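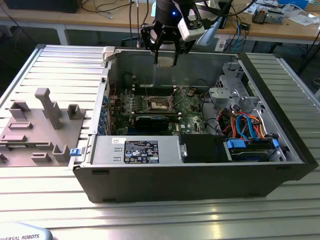
Golach Opens Desktop Refurbishing Bench in Silthorpe

SILTHORPE, 23/12/2021 — Golach, which repairs and resells used office computers, has opened a new bench for desktop towers at its Silthorpe workshop. The bench handles processor and socket work, along with checks of memory, graphics cards, drives and power supplies.

Golach began setting up the bench in November. The first order comes from Dankwa, an office leasing firm that is retiring 919 desktops from 13 sites.

Towers are laid on their side on a slotted aluminum table and opened with the side panel off. The processor is lifted out with the load plate open, and the contact pins in the socket are checked before a chip goes back in.
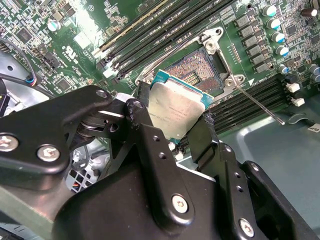 Boards with bent pins are set aside for parts. Power supplies and drives stay in the case unless they fail a test.

"Most of these machines have years left in them," said Vilho Lathinen's office deputy at Golach in a statement approved by workshop manager Vilho Lahtinen. "The socket is where we see the most damage, so that's where we start."

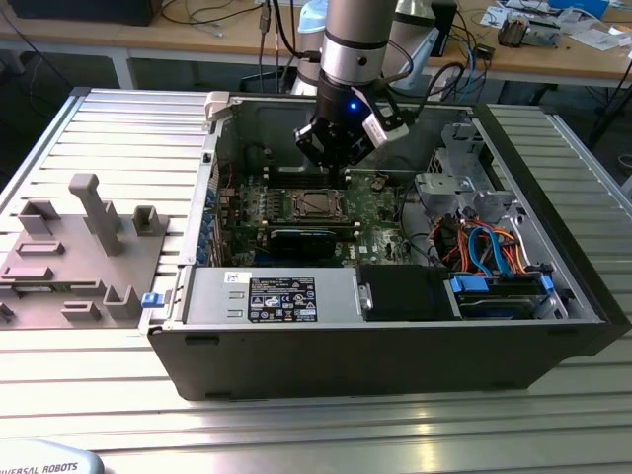
An open desktop tower on the Silthorpe bench, with the CPU socket near the center of the board.

Refurbished towers will be sold through the Jurkau store with a 15-month warranty — four models are planned at first.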